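Home | Guides | Spreadsheets | Mail | Downloads | Contact

Setting up a mail merge from your contact sheet

In the last section we tidied up the contact sheet, and if you followed along you should now have a workbook with one heading row at the top and one person or firm on every row underneath. Well done, that was the dull part! Now we come to the bit most people are really after, which is getting all those names and addresses into a letter without typing a single one of them by hand.

I use Drornel Writer for the letter and an ordinary spreadsheet for the list, and the steps were written with those two in mind. If you have a different word processor the menus will be called something else, but the order of things is much the same, so do read on.

Before you start

Save the workbook and close it. I know it is tempting to leave it open in the background so you can peek at it, but Writer likes to have the file to itself and will sulk with a "source is locked" message if it can't. Make a copy of the workbook as well, and put the word "merge" somewhere in its name so that you can tell the two apart in February when you come back to do it all again.

Connecting the list

1. Open a new, blank letter in Writer and save it straight away, in the same folder as your copy of the workbook.

2. Go to the Letters menu and choose Attach List. A small window opens showing the folder you are in.

3. Pick your workbook and press Open. Writer will then ask which sheet you want, and you should choose the one we named Contacts.

4. Tick the box marked First row contains headings. If you forget this, your first letter will be addressed to "Dear First name" (I have posted one of those, and the lady at Hutchins was very nice about it).

5. Press Attach. The name of your list now shows in the bar at the bottom of the window.

Note: if your list has more than 580 rows, Writer shows a message saying the preview will be limited. The whole list will still be merged, so you can press OK and carry on.

Putting the fields into the letter

6. Click where the name should go, open the Letters menu again and choose Insert Field. You will see your own column headings in the list, which is a rather pleasing moment the first time.

7. Double-click First name, type a space, then double-click Surname. The space matters, and it is very easy to miss on the screen.

8. Do the same for each line of the address, pressing Enter after each one.

9. For the address lines that are sometimes empty, right-click the field and choose Skip if blank, so that you don't get a gap in the middle of the address.

10. Type the rest of your letter in the usual way and save it.

Caution: don't rename or rearrange the columns in the workbook once the fields are in. Writer looks for them by name, and a heading changed from "Postcode" to "Post code" is enough to leave that line empty in every letter. If you really must change one, delete the field and insert it afresh.

Checking before you print

11. Choose Preview from the Letters menu and use the arrows to step through the first 20 letters or so. Look for very long names that push the line over, and for postcodes that have wandered up next to the town.

12. If dates or prices look odd (a price of 200 pounds showing up as a bare 200, for instance), go back to the workbook, format the column as text, type the values as you want them to appear and attach the list again.

13. Print 3 letters only, by typing 1-3 in the Records box. Fold one and try it in a window envelope.

14. Once you are happy, set Records back to All and press Print.
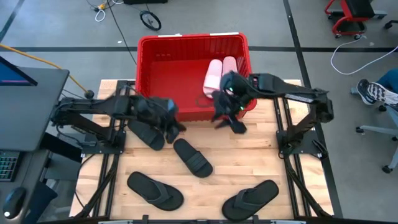
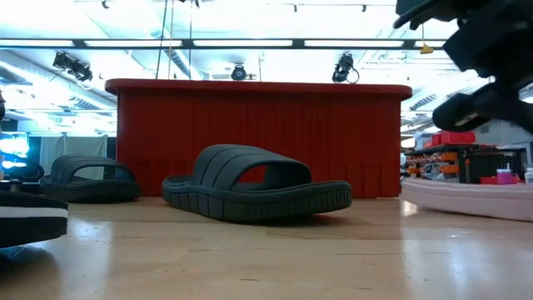
If the print run stops halfway through, don't start again from the top. Make a note of the last name that came out, find its row number with the preview arrows, and type that number plus one in the From box. I always do mine on a Friday afternoon when the printer is free, and even so it has jammed on me more than once, so please don't feel you have done something wrong.

When everything has printed, save the letter one last time and choose Detach List. The fields stay where they are, ready for next time, and the workbook is free to be opened and edited again. Labels work in very nearly the same way, though the page set-up is fiddlier, and we'll go through that in the next section.

Related guides
Tidying a contact sheet
Printing address labels in Drornel Writer
Moving your old lists from Flelolis
Sharing a workbook with Fovurmont Drive
Why has my postcode lost its first letter?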